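Taltix Drawer: perception and control stack for low furniture

Version 2, 12/27/19

Taltix Drawer is the part of the Taltix stack that finds drawer fronts, plans an approach, and opens them with one arm. It runs on top of the Clollow motion planner and reads logs in the Godoy format. The logs shipped with this release cover glossy white cabinets near floor level, where depth readings are sparse and edges are the most reliable cue.

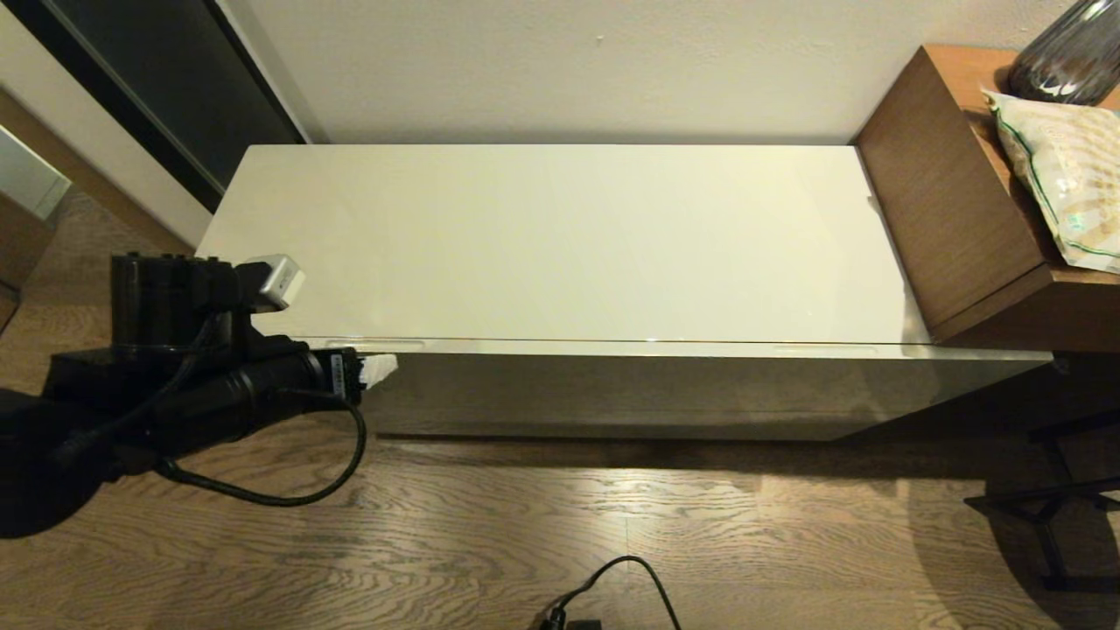
Head view: arm at the front edge of the low cabinet.

Contents

1074 episodes, each with a head stream and a wrist stream, joint states, gripper width, and a text label. Streams share one clock. Control runs at 20 Hz. Episodes longer than 2000 steps were dropped.

Detection

The front-edge detector fits a line to the seam under the top panel, then searches along it for recessed grooves. Reflections of the floor in the front panel produce false edges. Set reflect_mask to true on lacquered surfaces. The mask costs one extra pass per image. 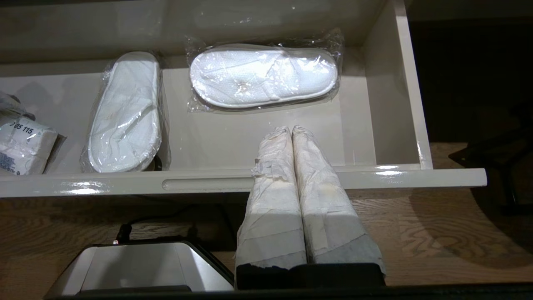 Once the drawer is open, the planner switches to the wrist stream. Items in clear plastic, such as wrapped slippers, are segmented from color only; depth through crinkled wrapping is ignored. Item masks are stored per package, so a wrapped pair has one mask.

Known issues

Cables on the floor are not in the collision model. Add keep-out boxes by hand in scene.yaml.
The planner does not replan if the drawer stops short. It returns PULL_TIMEOUT.
Logs recorded before September use the old gripper width scale. Run convert_width first.

Contact: Zolell perception group | © 2019 Zolell | Back to top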